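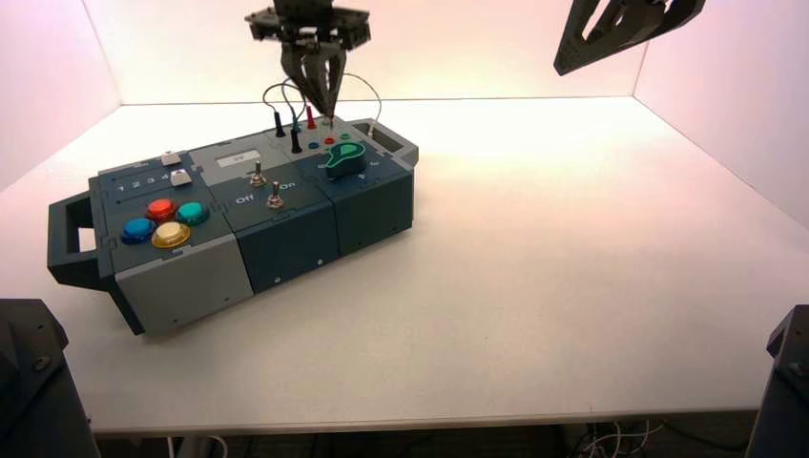 3.2 Materials and layout of the controls

The choice of controls for the study followed from the interviews reported in Section 2, in which older residents of Sternidham were asked which parts of household and workplace equipment they found hard to operate. Push buttons, small switches and rotary knobs were named most often, and usually together, as parts of the same appliance. It was therefore decided to present all three on one object, referred to below as the Gristus box, and to study the movement between controls as well as the handling of each. The box is made up of three adjoining modules (Figure 2). The left module carries four round push buttons in a diamond, coloured red, teal, blue and yellow, with two much smaller white push buttons beside the printed numerals 1 to 4. The middle module holds a small display window and two toggle switches, one behind the other, and the right module a large teal knob with a pointed grip. The range of sizes was intended. A participant who is comfortable with the large buttons may still have difficulty with the small white ones, and the two kinds are close enough together on the left module that the difference can be studied without a change of posture.

The box was placed on a white tabletop with white walls on three sides. Earlier work at the Flinthorpe day centre had been carried out in a shared activity room, where patterned tablecloths and items left on neighbouring tables made it difficult to separate problems of seeing from problems of handling. A plain surround was adopted for the present study for that reason. The dark casing stands out clearly against the table, and participants with low vision were able to find its edges by sight. The contrast between the controls and the casing is less even. The dark modules give a strong background to the teal knob and the white lettering, while the characters on the pale grey display are faint. No task in the main series required a participant to read the display, and it is left out of the analysis.

Seating was adjusted for each participant so that the forearm rested level with the table. The box was set at an angle to the front edge of the table. A straight placement had been used in the pilot, but participants with limited shoulder movement tended to lean across the left module in order to reach the knob, and in doing so sometimes pressed a button with the sleeve or the heel of the hand. Participants were free to turn the box if they wished. Those who did so most often took hold of a handle at one end, and this was noted on the record sheet but was not scored.

3.3 Participants and procedure

A total of 156 adults took part, recruited through the Flinthorpe day centre and two general practices. Of these, 34 reported a diagnosed condition affecting the hands, most commonly arthritis. All participants gave written consent. Sessions were held in the morning, between breakfast and the midday meal, as several participants had told us that their hands were stiff on waking and tired by late afternoon.

Each session began with a short period in which the participant could handle the box without instruction. The session leader then read out the tasks from a printed card, one at a time. A task named a single control and a single action, for example pressing the yellow button or moving the front switch to On. Colours were used to name the large buttons in every case. The numerals were not used in the spoken instructions, as pilot participants had disagreed over which number belonged to which button, and time spent on that question could not be distinguished from time spent reaching.

Performance was rated on the Andrade scale, a five-point scale of hand use developed for this project. A rating of one was given where the task was not completed and a rating of five where it was completed at the first attempt with no visible adjustment of grip. Ratings were made by Mitiku Jemal and Aniela Mazurek, working separately from the same session. Where the two ratings differed by more than one point, the session was discussed and a joint rating entered. Almost 500 record sheets were completed over the course of the study, including those for repeat visits.

3.4 Observations on the individual controls

The large push buttons caused the least difficulty. Most participants pressed them with the index finger, although some of those with arthritis preferred the knuckle or the side of the thumb. The small white push buttons were rated lower in both groups. The usual fault was a press that landed on the casing beside the button, after which the participant looked down and tried again.

The toggle switches gave the widest spread of ratings. The front switch has the label Off on its left and On on its right, and participants who read the labels before reaching generally moved the lever in the right direction. Others worked by habit and expected an up-and-down movement, as with a wall switch at home. The rear switch was rated slightly lower than the front one. Several participants steadied the wrist against the casing when reaching for it, and two asked whether they might use the other hand, which was allowed.

The knob was well liked. Its pointed shape gave a firm hold between thumb and fingers, and participants often remarked that it could be turned without a tight squeeze. A number of them compared it with the controls on their own cookers, which they described as smooth, shallow and hard to grip with damp hands. Participants with limited wrist movement turned the knob in several short steps, letting go and taking hold again between them. Under the scoring rules each new hold counted as an adjustment of grip, and the ratings for these participants are accordingly lower than their ease with the task would suggest. The effect of this rule on the group averages is considered in Section 4.1.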